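Laundry & Linens > Folding, Storage and Closets
Thread: Do you snap out shirts before folding, or just smooth them?

radka_v wrote:
Hello everyone, long-time reader and a very occasional poster. My sister-in-law and I have been having a friendly fight since August over T-shirts. She holds hers up by two corners, gives them a good snap, and lays them down already half straight. I put mine down in a heap and smooth with my hands until they behave, which takes me longer but I find it soothing (and the cat likes the heap). Who is right? I have 13 of the same soft cotton tee from Dredholm and they wrinkle if you so much as look at them.

milovankos wrote:
Snap, every time. My mother did it and you could hear her from the yard! Shoulders or hem, it doesn't matter much, as long as you have two corners and pull evenly.

Zdenka_D wrote:
I'm going to disagree with Milovan, with love. It matters a lot where you hold. Pull a soft knit by the neckline and you'll have a wavy collar by spring, I've ruined two that way. Hem corners only, and gently. Radka, keep your heap.

milovankos wrote:
Two collars in a lifetime is not bad going, Zdenka.

NatasaS wrote:
I'm somewhere in between. I do a little stretch from corner to corner, put it down, and then fuss with the sleeves, and for long sleeves I don't bother snapping at all because the cuffs go everywhere and one of them always ends up back over the shoulder. What made the biggest difference for me was the surface. I used to fold on the bed and it was hopeless, everything sinks. Now I use a big table with some padding on it and I can walk around to the far side when a sleeve gets away from me.

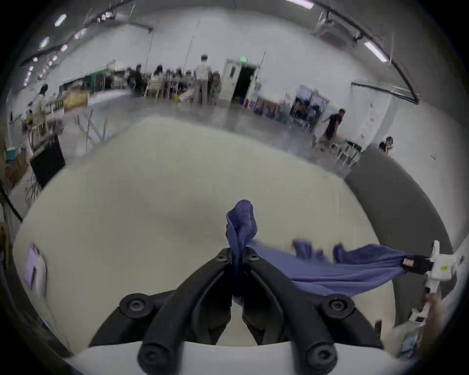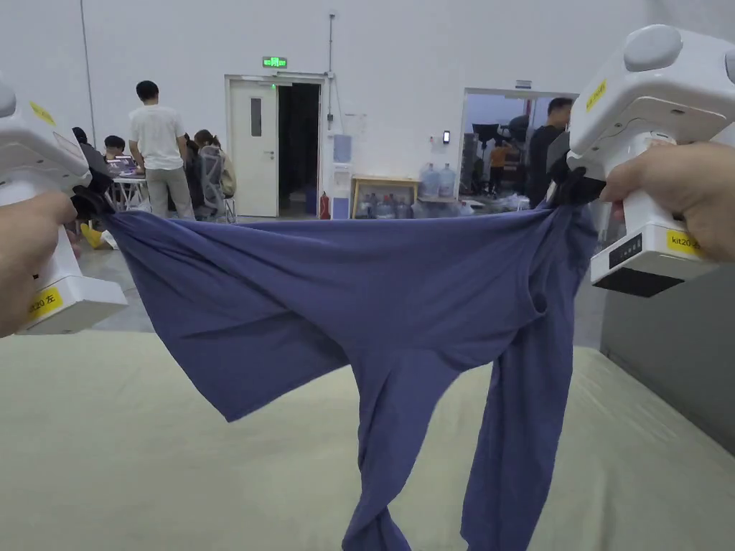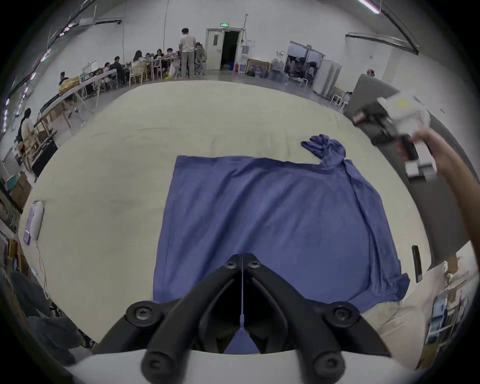 My own padding is an old blanket from the Pundero outlet under a sheet, pulled tight and pinned underneath, and I've had it that way for years. If you have the room for it, Radka, try that before you change anything about your hands. It's kinder to your back too, which I notice more and more.

v_yordanov wrote:
Agree on the table, don't agree on the blanket. Mine slid all over until I gave up and bought a felt pad. Does yours really stay put?

NatasaS wrote:
It does, but I use a lot of pins!

radka_v wrote:
Thank you all, you're dears. I've cleared off the dining table and will try the hem corners tonight. I'm not telling my sister-in-law yet.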